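How to Fold a T-Shirt Flat for Drawer or Shelf

A short-sleeved cotton T-shirt takes only a few folds, and once you have the order down you can get through a whole laundry basket without thinking about it. The method on this page works for drawers, open shelves and the Jikberg shelf boxes we use for summer clothes.

What you need

A clean, dry T-shirt
A smooth, flat surface, such as a table or counter
Enough room to lay the body of the shirt out flat

A bed will do, but the mattress gives under your hands and the edges come out soft. A hard tabletop makes a straighter fold.

Getting the shirt ready

Shake the shirt out twice, holding it by the shoulders. Lay it down with the neckline at one end of the table and the hem at the other. Smooth it with the flat of your hand, working from the collar toward the hem. Small wrinkles can stay. Deep ones will still be there when you take the shirt out, so iron those first.

The first fold

Take hold of the hem and bring it up toward the collar, stopping well short of the sleeves. Line up the sides and run your hand along the folded edge. 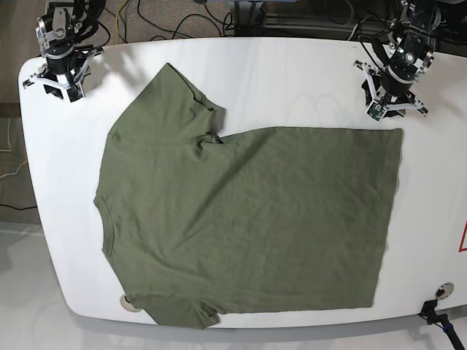 A partly folded T-shirt with the sleeves still out.

If a sleeve hangs off the table, pull it back up before you go on. Its weight can drag the shoulder out of line.

Folding in the sides

Fold one side toward the middle, then lay the sleeve back on itself so it doesn't stick out past the edge. Do the same on the other side. You should have a long strip about 4 inches narrower than the drawer.

Finishing

Fold the strip in half, collar end over, and press down lightly. For a shallow drawer like the Bruva, leave it there. For a deeper one, fold once more and stand the shirt on its edge.

Heavier shirts

Thick cotton can get bulky with the last fold. Skip it and stack those shirts flat.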